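Card sorter build – gripper overshoots the slots

Betik workshop board > Projects > Arms and grippers
7 replies

hijazi_axis
Posted Aug 2, 2025

Continuing from the parts thread, which was getting long. The arm is up on its rod mount at the shared bench and running pick and place into the cardboard organizer. Pick is fine. Place is the problem. The card goes in at a slight tilt, catches the divider, and the gripper keeps pushing until the current limit trips. It fails in the back rows far more often than the front ones.

Control is from the laptop over the Jotetti driver, 5 ms loop, no force sensing. Slot positions are taught by hand, one per compartment.

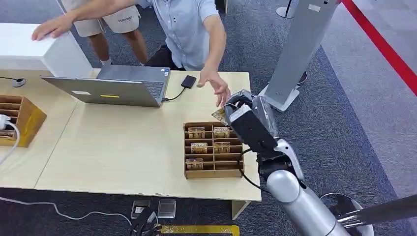 Checking card height over the slots, gripper closed on a card.

I can post the taught points if anyone wants them.

slotwise
Teaching every slot by hand is your first error source. Teach three corners and compute the rest. Cardboard dividers bow, but the pitch is regular enough for a grid.

prirkton_dan
Disagree. I ran a computed grid on the Prirkton feeder and it was worse. The dividers were out by over 2 mm in the middle of the tray and a grid knows nothing about that. Per-slot teaching is slow but correct.

slotwise
Correct until somebody bumps the organizer, then every point is wrong. With a grid you reteach three.

mk_bench
Is the organizer fixed to the table at all? Also, you have a seam running across that tabletop. If the two sections are not level with each other, anything taught before they shift is scrap.

hijazi_axis
Not fixed. Tape is going on tonight. I put a straightedge over the seam and could feel a small step, so I will shim that too.

prirkton_dan
What is the plastic film doing on the gripper? If any of it is between the fingers and the card, that would give you the tilt. Film creeps under load.

hijazi_axis
It is on the body. I will check the fingers before the next run. Payload is nowhere near the limit – the wrist is rated for 280 g and a card is almost nothing.

mk_bench
Lower the approach speed for the last part of the travel and drop the current limit while you are there. Fixes nothing, but it stops bending dividers.

slotwise
Agree with that one. Post the taught points and I will fit a grid to them. If the residuals are bad I will concede the argument.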